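Prelia Opens a Pick-Your-Own Candy Counter on Lozano Street

FOR IMMEDIATE RELEASE

LOZANO STREET, March. I've been wanting to write this one for ages, so forgive me if it runs a little long. Prelia, the small sweets and snacks shop I own and run, is opening a candy counter where everything is wrapped, everything is sold by the piece, and you do the choosing yourself. It's called Nika, it takes up the whole back wall of the shop, and it opens to the public this month at 8 in the morning (yes, candy at 8 in the morning, I know my customers).

There are 35 bins on that wall. We put two of them up last fall next to the register to see what would happen, and I was refilling them before lunch most days. People would come in for crackers or a birthday card and leave with a fistful of chews in their coat pocket. So we moved the greeting cards to the front window, took down the old spice shelves, and gave the wall over to candy.

What goes in the bins

I'm a wrapped-candy person. I grew up on the loose kind too, the gummies you dig out with a scoop, and I still love them, but a wrapped piece travels. You can drop it in a lunch bag or the cup holder of your car and it's still fine on Thursday's errands or whenever you remember it. Every piece at Nika comes in its own wrapper, and that's the one rule I've been stubborn about.

We've got fruit chews, butter toffees, peppermints, coffee candies, sour drops, caramels, a few licorice things that only my most loyal customers will touch, and a whole row of hard candies in flavors like plum and honey. The fruit chews get the best spot, right at eye level, and I've sorted them by color because it looks so cheerful when you walk in! The greens are my favorite end of the row.

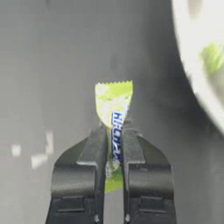
A single HI-CHEW in its green and white wrapper, with a twisted top and a zigzag edge.

I do like a wrapper with some personality. A twist that fans out, a crinkly edge, big slanted letters you can read from across the shop. When I was a kid I flattened mine inside library books (sorry, library) and I had a whole shoebox of them by fourth grade. We're keeping a little of that going at Nika with a pinboard beside the bins. Bring in a wrapper you like, from anywhere, and we'll pin it up. There are already 545 pushpins in a jar waiting for you, courtesy of an ordering mistake I made in January.

How it works

Grab a paper bag from the hook at the end of the wall. Walk along, pick what you want, one piece or fifty, and bring the bag up to the register. We sort and count on a tray, we ring you up, and you're out the door. Prices are on the bins. There's no minimum, and if all you want is one chew to get you through the walk home, please come buy one chew.

Ingredient cards hang on a ring under each bin. I spent a good part of the winter on those cards, and they list the common allergens in large print. If a card is missing or you can't find what you're looking for, ask at the register and we'll go get the original bag from the stockroom so you can read it yourself.

The wall itself was built by Fendotden, the shop-fitting outfit two doors down. I went over there with a sketch on the back of a receipt and they came back with tilted bins that a kid can reach and a grown-up can see into without bending. The lowest row slides out on runners for cleaning. They also talked me out of a rolling ladder, which I'm still a tiny bit sad about.

For parties, classrooms and offices

A lot of you asked about bigger orders during the trial, so we've set that up too. Tell us your colors or flavors and how many people you're feeding, and we'll pack a mixed box for you. All-green boxes were a big hit with the first few people who tried it, and I've got a baby shower coming up that wants nothing but pale yellow and white. Please give us two days' notice. Boxes can be picked up at the register or at the side door if you're parked in the alley.

Opening morning

Doors open at 8, coffee's on, and the first bag is on us for anyone who brings a wrapper for the pinboard. It's a small paper bag, and you may fill it as far as it will still fold shut at the top. Strollers are fine, dogs are fine on a leash, and there's a bench outside if you want to sit and work through your haul.

The rest of Prelia stays just as it was. Crackers, jams, tea and the imported noodles are all in their usual places, and the greeting cards get better light in the window anyway.

About Prelia

Prelia is an independent sweets and snacks shop on Lozano Street. Nika is our new pick-your-own counter for wrapped candy, located at the back of the shop and open during regular store hours.

Press and community contacts

Writers, neighborhood newsletters and school groups are welcome to stop by before opening morning for a look at the wall and a taste. Come to the register and ask for the owner. I'm usually in the stockroom until noon with a box cutter and a cup of tea, and someone will holler for me.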